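Automation at the Finishing Tables: A Conversation with Valentin Zwahlen

Staff newsletter, Operations section

When Sodilano announced in March that robot arms would be introduced in the finishing and returns department, the notice to employees was four paragraphs long and raised more questions than it answered. The department inspects wallets, card cases and travel covers before shipment, and handles every item that customers send back. Valentin Zwahlen has supervised it for nine years. He agreed to speak with this newsletter on a Tuesday, between the morning and afternoon shifts.

Mr. Zwahlen began with the subject that employees have raised most often with him. "The first question was about jobs, and it was the right question," he said. "I asked it myself before I signed anything. The answer I received in writing was that no permanent position in the department would be cut during the trial period. I posted that letter by the time clock, and it is still there."

The trial is being conducted with Trundell, which supplied the arms and trains them on tasks chosen by the department. Mr. Zwahlen explained that the choice of tasks took longer than the installation. Management had first proposed the packing line, where volumes are highest. The inspectors argued for the inserts.

"People outside the department do not think about inserts," he said. "Every wallet that comes back has to have its plastic card sleeves checked. You open them, you look at the edges, you see whether the plastic has split at the fold, you put them back. It is light work. It is also the same movement of the thumb all day long, and we had three people with wrist complaints in one year."

The department processed 3477 returned items in the quarter before the trial began. Of these, 812 required a replacement insert.

Plastic sleeves have proved to be a demanding subject for a machine. They are clear or nearly clear, they bend, and they reflect the ceiling lights. According to Mr. Zwahlen, the engineers underestimated this at the outset and acknowledged it in their first monthly report. Hard grippers marked the sleeves, and softer contact surfaces were requested by the inspectors themselves.

"I would like that to be on the record," he said. "The change came from the tables. Someone who has handled these things for years can tell you how much pressure is too much. She may not be able to give you a number, but she can show you with her hand."

The fingers now in use are faced with yellow foam pads, molded in a grid of small square cells, and they approach the sleeve from two sides.

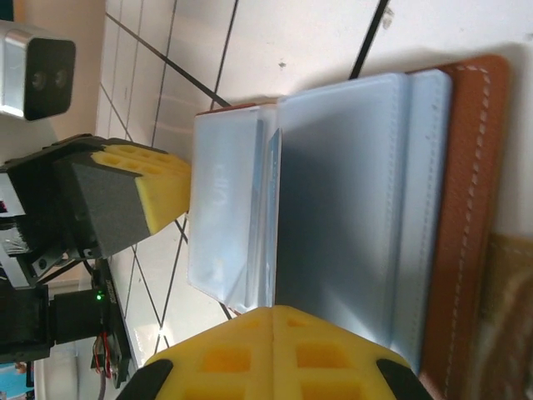 Widmer, asked for a view on the same point, was more reserved, and remarked that the arm handles a stiff new sleeve well enough but is slow with one that has been carried in a pocket for years, and that the inspectors still take over whenever the plastic has begun to stick to itself. The time saved on easy items, Widmer added, should be set against the time spent standing by for the hard ones, and the monthly reports do not yet do so.

Mr. Zwahlen did not dispute this. "That is a fair criticism, and I have passed it on," he said. "The reports count completed items. They do not count waiting. I have asked for both figures from next month."

He was equally direct about the change in the inspectors' duties. Under the earlier arrangement, an inspector worked through a tray of 200 items and was measured on the tray. Inspectors assigned to the trial now spend part of each shift guiding the arm through new movements, reviewing its errors and deciding which returns it should not attempt. Two have completed the operator course offered by Trundell, and a third is enrolled.

"It is more interesting, and it is more tiring in a different way," Mr. Zwahlen said. "Your hands rest, but your attention does not. We had to add a second short break in the afternoon. I did not foresee that when we drew up the schedule."

The question of pay remains open. Operators currently receive the inspector's rate with a trial supplement, and the works council has asked for a separate grade. Mr. Zwahlen supports the request but noted that the decision does not rest with him.

A second site, at Trastimska, is to begin a similar trial once its tables have been refitted. Inspectors from there have already spent two days with the department, and Mr. Zwahlen advised them to bring their own most difficult returns, including items they would normally write off.

"Do not let anyone test it only on clean stock," he said. "Our customers do not send back clean stock."

Employees who wish to observe the trial may sign up with the shift office. Visits are limited to four persons at a time and take place after 2 p.m.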